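Issues Authors Submit Archive Contact

Papers > Motoring and Markets > Section 4

4. What the owners told us

4.1 Staying with a badge

Wunderlich and Brolov have been trading places at the top of the small wagon market for as long as either of us has been reading sales charts, and we went into the interviews expecting price to explain most of it. The answers were far richer than that! Of the 152 owners we spoke to in Trorbridge and Stomdale, well over half had bought the same make as their previous car, and many had trouble naming what the rival model cost. They knew the colour they wanted, they knew the dealer, and they knew how the old one had behaved on a cold morning.

The Stomdale owners were a joy to interview on this point. Several brought their service books along without being asked, and one had kept every receipt in a biscuit tin. Loyalty there ran through the workshop more than the showroom. When we asked who had influenced the last purchase, the mechanic came up again and again, often by first name, while the salesperson was seldom mentioned. Trorbridge looked different. It has dealers for both makes on the same road, and owners there were much happier to walk across and take a second test drive.

4.2 The effect of the trade-in offer

In September both makers ran a trade-in bonus, which gave us a lovely natural comparison. Brolov offered $1000 on any car, and Wunderlich offered $2000 on its own older models only. We had predicted that the larger sum would win over the undecided. It mostly rewarded people who had already made up their minds — pleasant for them, but not much help in bringing anyone new through the door. The smaller, open offer was the one that owners of other makes remembered and talked about.

We would be careful about reading too much into a single season. Stock was short at the Stomdale dealer, and a few buyers took whichever wagon could be delivered first. Even so, the pattern held when we set those buyers aside, and it fits the workshop finding in 4.1 very well.

4.3 Heritage as a selling point

Wunderlich's advertising leans heavily on its founding in 1915, and we were keen to see whether the date meant anything to the people driving the cars. A handful of owners could recall it. Many more said the company was "old" or "had always been around", and said so with real affection. That warmth deserves a proper study of its own, and we hope someone takes it up. Our questions were written to measure recall, and they caught the feeling only by accident.
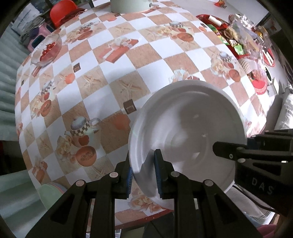
SEGUNDO CORREA

Figure 1. White plate with a broad flat rim, tilted above a checkered tablecloth.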